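Home Essays Letters Archive About

In Praise of the Scuffed Table

Kerstin Eklund
October 16, 2022

I love a table that has been used hard. I love the ring from the coffee cup, the dent where somebody dropped the iron, the line of ink that will outlive us all! When friends in Petdale tell me they're shopping for a new kitchen table because the old one "looks tired," I want to drive straight over there and plead for it.

My own came out of the Pullcombe grange hall when they cleared the basement. I paid $15 for it, and another $3 for a can of wax I have never opened. It has been in my kitchen for 17 years now. Three kids did their fractions on it (one of them pressed so hard that you can still read a seven in the right light), and every June it gets a fresh set of cherry stains when we do the pitting.

My sister went the other way. She bought a beautiful thing with a glossy top, $600 before delivery, and for the first year we ate over there with our elbows in the air. Coasters, placemats, a felt pad under the fruit bowl. Then her youngest got at it with a fork, and I swear dinner at her house has been better ever since. People spread out. Somebody brings a puzzle.

I know the argument for keeping things nice, and I grew up on it. My mother covered her good table with a cloth, and the cloth with plastic, and I saw the bare top maybe twice before she moved to Strand. It was gorgeous. I wish we'd had more of it.
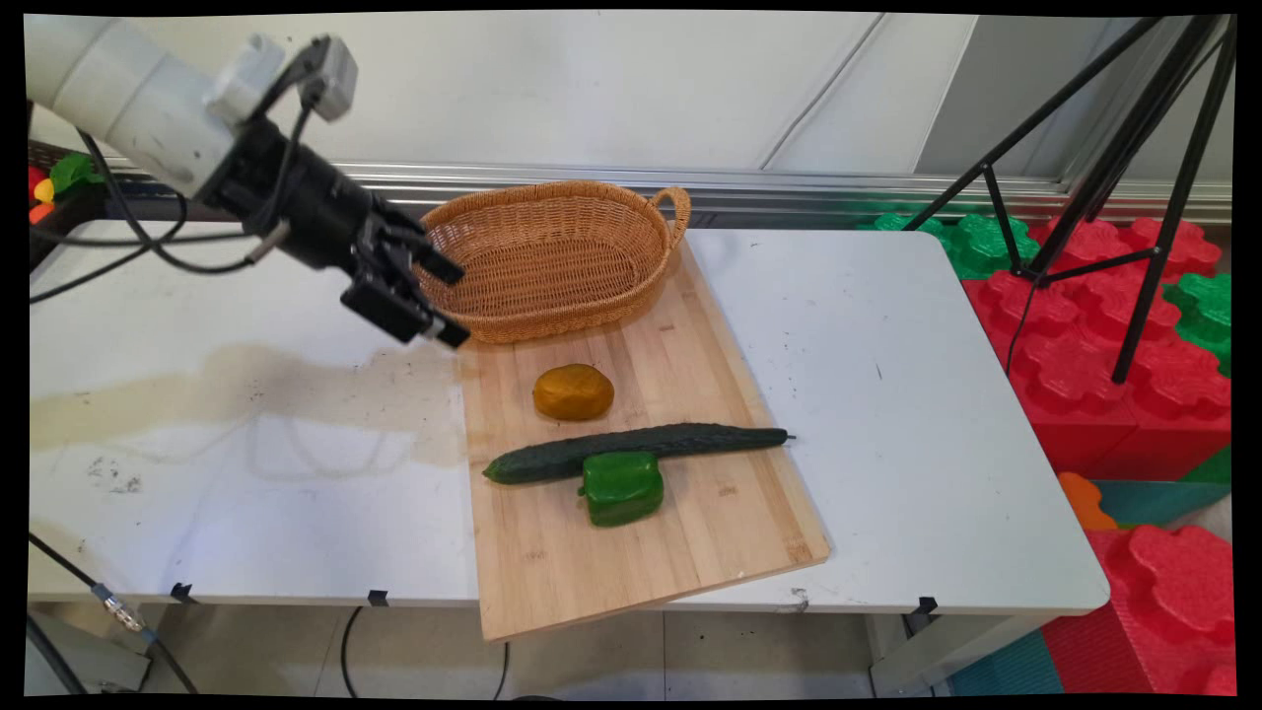
Photo: Noklow

A work surface earns its marks the same way a kitchen table does. Stains, smudges, a scuffed top: those are hours somebody put in. Wipe it down, sure, and tighten the legs when they wobble, but put the sander away. Sand mine and I'd lose the seven.

So if you have an old one in the garage, bring it in this weekend and feed some people at it. Let them spill!

Contact the editor | © 2022 Pullcombe Letters | Back to top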